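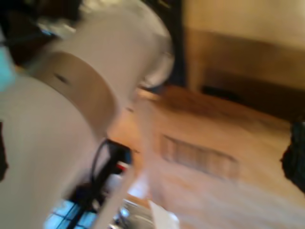 Vokum Motion is a planning and supervision package for single and paired robot arms used in assembly, testing and bench work. It receives a goal from the operator or from a host program, calculates a path for each arm, and supervises the movement until the goal has been reached or refused. The package was written for arms that share a room with ordinary fittings and change speed many times in the course of a task. A cable that loops down beside the arm, such as the black one here, is entered in the cell model together with the links, and the planner allows for it at full speed as well as during slow approach. Floors, walls and fixed furniture are entered once, when the cell is commissioned, and are stored with the cell file.

The current release is 2.4. It is supplied by Brostgate and supported from the Lisbridge office.

Principal functions

Path planning. The planner considers both arms together. Where two paths would bring the arms closer than the permitted distance, one arm is given priority and the other is delayed or sent by another route. Priority may be fixed, may alternate, or may be set by the host program for each task. Operators can see the planned route on screen before it is released to the controller.

Speed supervision. Separate limits may be set for free movement, approach and contact. Limits apply to the tool and to every joint, and the lowest applicable limit is always used. A change of limit during a movement takes effect without stopping the arm, except where the new limit is zero.

Cable allowance. Each cable is described by its fixing points and its free length. Vokum Motion does not simulate the cable in full. It reserves a space in which the cable may lie and keeps the other arm out of it. Sites that re-route a cable must update the entry before the next run — the software has no means of detecting the change by itself.

Perception input. Object positions may be supplied by any camera system that can write to the open position interface. Each position carries a time stamp and a confidence value. Positions that are too old, or that fall below the confidence set by the site, are refused and the operator is informed.

Event record. Every goal, path, refusal and stop is written to a local record. The record may be replayed against the cell model, at normal speed or in steps, and may be exported as plain text. Girish Awasthi's team at Lisbridge will ask for this file first in any support case.

Working with paired arms

Most enquiries received by the Lisbridge office concern two arms working over one surface. In this arrangement the shared space is small, both tools are frequently inside it, and the ordinary method of dividing the bench into a left zone and a right zone wastes much of the area that is needed. Vokum Motion uses moving zones instead. A zone is drawn around each planned path, is held only for as long as the arm requires it, and is released in sections as the arm passes through.

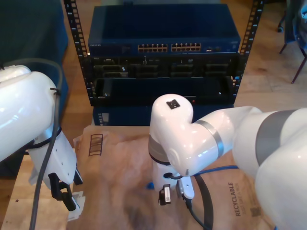 Zones are held by the supervisor and not by the arm controllers. If the supervisor loses contact with either controller, all zones are frozen and both arms are brought to a controlled stop. Work may be resumed only after the operator has confirmed the position of each tool. The confirmation screen shows the last reported position beside the present one, and differences greater than the site limit are marked.

Hand-over from one gripper to the other is treated as a separate task type. The giving arm does not release until the receiving gripper has reported closure and a holding check has been passed. Where the gripper provides no closure signal, the site may substitute a signal from an external sensor. Hand-over by timing alone is not supported.

The moving zone method was developed by Shanti Mishra and Wenceslao Lozano and first appeared in release 2.0. Before the present release was issued, it was run against a library of 151 recorded tasks, giving 1,961 separate path requests. The library is available to licensed sites that wish to repeat the test on their own equipment.

System requirements

Supervisor computer: a dedicated machine with a wired network connection. Wireless connection to the arm controllers is not supported.

Network: a separate switch, or a separate segment of a managed switch, for controller traffic. Camera traffic should be carried on its own segment.

Arms: any six- or seven-joint arm for which a Vokum driver is available. Drivers for other arms can be prepared on request.

Operator station: any current web browser. The emergency stop circuit must be independent of the station and of the software.

Vokum Motion is not a safety-rated product. It does not replace guarding, risk assessment or the safety functions of the arm controller, and the site remains responsible for all three.

Licensing and supply

A licence covers one supervisor and up to 2 arms. Further arms may be added singly. The licence is permanent for the release purchased and includes corrections to that release. Teaching institutions may apply for the Dương licence, under which the complete package is supplied for classroom and project use. It excludes telephone support, and results obtained under it may be published freely.

Commissioning is carried out by the customer with the printed guide, or by an engineer from Lisbridge. A site visit covers the cell model, cable entries, speed limits and operator instruction. Visits on a Saturday can be arranged where production does not allow access during the week.

Existing users of release 2.3 may install the present release over their own. Cell files are converted on first opening, and the original file is kept. Cable entries made before release 2.2 are not converted and must be made again.

Enquiries

Questions on suitability and drivers should be addressed to Usha Kurup, Product Office, Lisbridge. Orders, licence transfers and applications for the Dương licence are handled by Bhupendra Mathur at Brostgate. Please give the model of each arm and gripper, the type of controller, and a short account of the intended work. A sketch of the cell is helpful but is not required at this stage.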